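Thursday, late

Chip day! I've been looking forward to this since the notice went up for the Jolcombe street supper, and I'm still grinning. I walked over to the big supermarket in Pliltgate straight after lunch with a list that said paper cups, napkins, limes and "snacks, plenty," and guess which line got all the attention.

The snack aisle there is heaven (bags right up to the top shelf!), and I'd have happily stayed till closing.
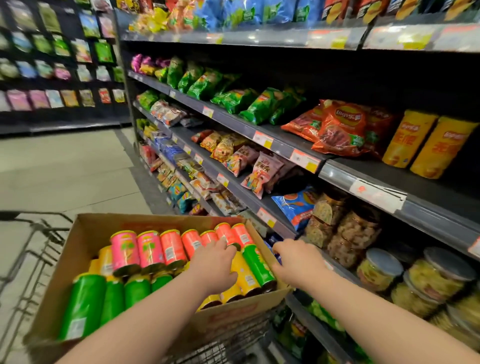 Cans in the box, box in the cart. Pink, orange-red, green and yellow!

I love the colors all lined up like that. Green is my favorite and I'm not sorry. Spent 125 in all, limes included, and caught the 29 bus home from Tindall Road with three minutes to spare.

Still need ice, and a bigger bowl than the blue one. Might try a pink can tonight, just to be sure they're good.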